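Search this site Go
Print | E-mail this page

Sterkivard sleeve study -- FAQ

What did you test?
Whether a hand controller trained bare still works with a fabric sleeve over the arm. 573 trials, 8 of them thrown out.

Did it?
Mostly. Grasp success dropped 5 points. Wrist turns were worse -- we dont know why yet.
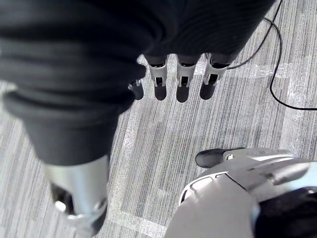 Prestano Dexterous Hands Group

Do you retrain for the sleeve?
No. Same policy, just over 400 extra demos for fine tuning.

Can I get the data?
Ask for the Skikico set. Code is seperate, see Procházka repo.

Last updated: May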